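Last updated: 3 April 2020

When I ask the lead trainer at Farier how you teach a robot to fold laundry, she laughs and says the first thing you do is forget how you fold it yourself. "I've folded shirts all my life," she tells me over the phone, "and then I sat down at the controls and felt like I was wearing oven mitts!"

Her group works by remote control. A person moves a pair of small hand-held arms, the arms on the table copy every motion, and the whole thing is recorded, start to finish, as one demonstration. They collected 47 of them for T-shirts on the first good day (she still sounds proud of that) and they're hoping to have 1000 by July.
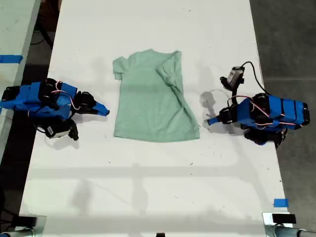 The sleeves, she says, are where most new operators come to grief. "You pinch too deep and you drag half the shirt along with you, and then you have to decide, do I fix it or do I start over? We tell people to fix it. The robot is going to make that same mess someday, so it had better have seen somebody get out of it."

New people practice for four days before anything they record is kept, and after that they work in short turns, because tired hands get sloppy. She had been a seamstress before she came to Farier, and I wondered whether that helped. "With the cloth, yes, oh, very much. With the controls, not one bit."

Towels are next, and after that she'd love to try a fitted sheet, though her colleagues have asked her to please wait.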